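I have news about the chairs, and I've been sitting on it since January (sorry, couldn't help it). The reading room upstairs at Norport has new seating at last, and if you spent any part of this winter on those folding things we used to have, you'll know why I'm this happy over a bit of furniture!

We ended up with the Lucero, a black office chair with a padded seat, armrests and little casters. Anika Kapoor tried it against the Plarnum for most of a week and came down hard on the side of the Lucero, mainly for her back. I liked the Plarnum better for looks, but it cost $62 more per chair and had no armrests at all, so I lost that argument pretty fast. We have 18 of them in now, and another 9 are on order for the quiet room down the hall.

The white desks are staying. Everett Haddad measured them twice before we ordered, and he'd like it known that the armrests come right up to the underside of the top, so please go gently when you push in. The herringbone floor is staying too, obviously, and I still think it's the prettiest thing in the building. Imani Ferreira has asked that people roll the chairs or lift them and not drag them sideways, and having seen what the folding ones did by the window, I'm with her.

One small request from me. When you're done for the day, tuck your chair back under the desk, facing in. It makes the room look so much bigger, and the evening group can get through to the shelves without doing a slalom.

The old folding chairs are stacked in the back hallway and they're free to a good home. Shoshana Lindgren has first pick for the garden club, and after that just come and grab what you can carry. If your new chair squeaks or sits crooked, leave a note for Rochelle Whitlock at the front desk with your name on it and she'll swap it out. The whole thing came in $300 under what we'd set aside, and I have opinions about lamps, so expect to hear from me again.
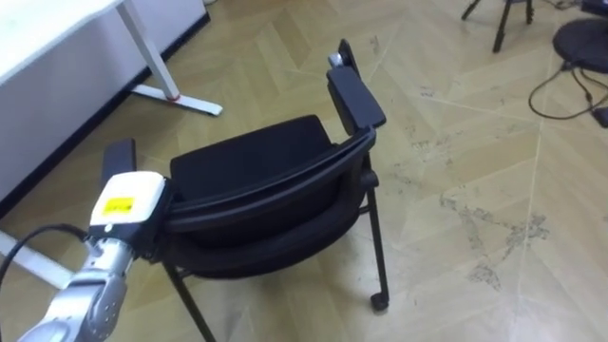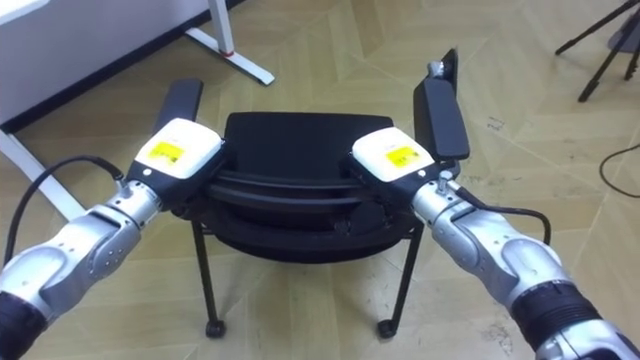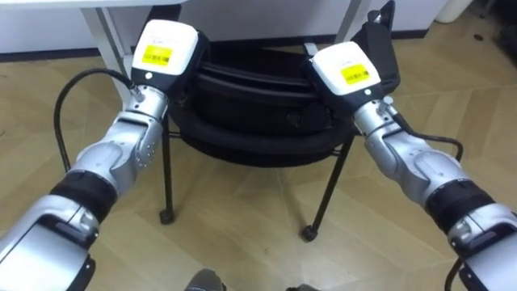
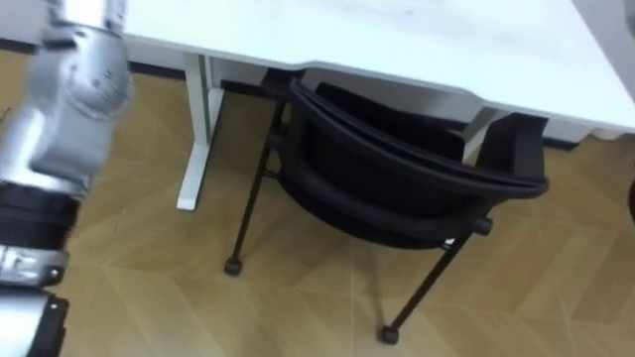
The new black chairs upstairs.

Norport, March 24, 2020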